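Traseo Handbook – Gallery 4: Hand-Held Gripper Practice in Home Settings

Contents: Introduction | Before a session | During a session | Garments and bedding | After a session | Revision notes

Introduction

Gallery 4 covers the working rules for hand-held grippers used in private homes. It replaces the loose sheets handed out at the Panurholm and Pomarora sites. The rules apply to paired use, one gripper per hand, and to single use unless a line says otherwise. "Must" marks a requirement. "Should" marks a recommendation, and an operator who departs from it writes the reason in the session log.

The text was edited by Vilja Laaksonen. Comments on wording go to her by Friday of the week in which a new revision is posted.

Before a session

4.1 Unit label. Every gripper must carry a readable label with its unit number and code. A unit with a torn or smeared label is not used until the label has been replaced. The unit number goes in the log before the first recording, separately for the left and right hands.

4.2 Screws. Check each body screw by hand with the supplied driver. Tighten until seated and stop there. Threads in the body strip easily, and a stripped body is scrapped.

4.3 Fingers. Close the fingers fully and look at the contact line against a light. A gap at the tips means the fingers have been mounted out of parallel. Refit both, even if only one looks wrong – mixed old and new fingers wear unevenly.

4.4 Openings on the front face. Wipe with a dry cloth only. Sprays are not allowed on any part of the unit.

4.5 Warm-up. Open and close each gripper 30 times before the first recording. Listen for scraping. A unit that scrapes goes back in its case with a red tag.

During a session

4.6 Length. A single work block must not exceed 16 minutes. No operator works more than 60 minutes of blocks in one visit. The limit applies to the operator and does not reset when the task changes.

4.7 Clothing. Sleeves may be any length but must not hang over the fingers when the hand is level. Rings with raised stones are removed. Nail length is not restricted, provided the operator can open and close the grip through its full travel.

4.8 Spacing. When both grippers are in use, keep the bodies from touching. Contact between units is logged as an event, with the time, even when neither is marked.

4.9 Household members. Persons not taking part should stay out of the room. If someone enters, stop the block and start a new one. Do not trim the recording afterward.

Garments and bedding

4.10 Surface. Beds are permitted as work surfaces. Mats, quilts and other covers stay as the household has them. An operator does not straighten or remove a cover to make a task easier.

4.11 Clutter. Items already on the surface stay in place unless they are the object of the task. Personal papers and medicine are the two exceptions, and these are moved by the resident. 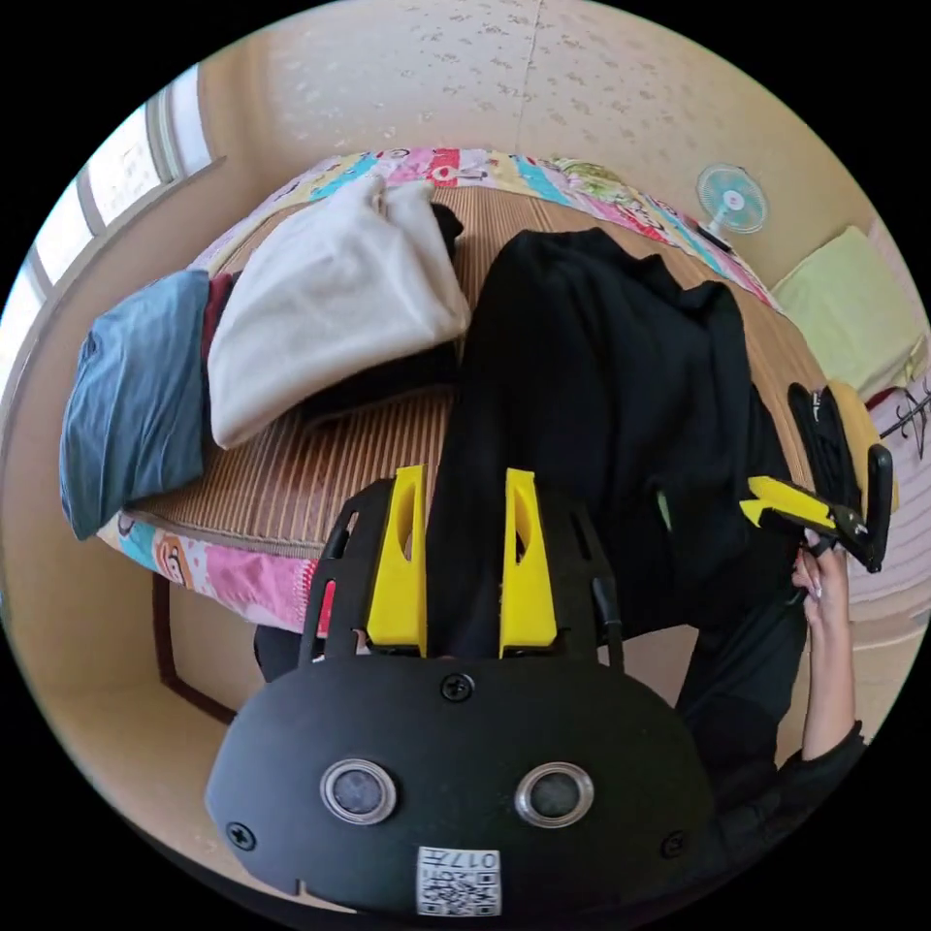
4.12 Grip point. Large garments are taken at a seam or hem. Taking a coat by the middle of a panel lets the rest trail and usually ends in a second grip, which must then be logged as a regrip.

4.13 Dark fabric. Edges are hard to find on black cloth in recordings made against a bright window. Operators should stand with the window to one side and slow the approach. Do not switch lamps on or off within a block.

4.14 Thin covers. On woven mats, lower the fingers at a shallow angle. Fingertips driven straight down can catch between the strands and lift the mat with the garment.

4.15 Fans. A fan that moves the cloth is turned off with the resident's consent – otherwise the block is logged as "air moving."

After a session

4.16 Wipe the fingers, inspect for lint, and return both units to the same case. Units are not split between cases, including for repair.

4.17 Logs are filed the same day. The Tuominen form is the only accepted layout, and handwritten copies are retyped by the person who wrote them.

Revision notes

May: 4.8 reworded after 89 logs were checked and contact events were found to be entered in two different ways. 4.15 added. The old rule on gloves has been withdrawn and its number reused for 4.7.

Next in handbook: Gallery 5 – Kitchens and Wet Areas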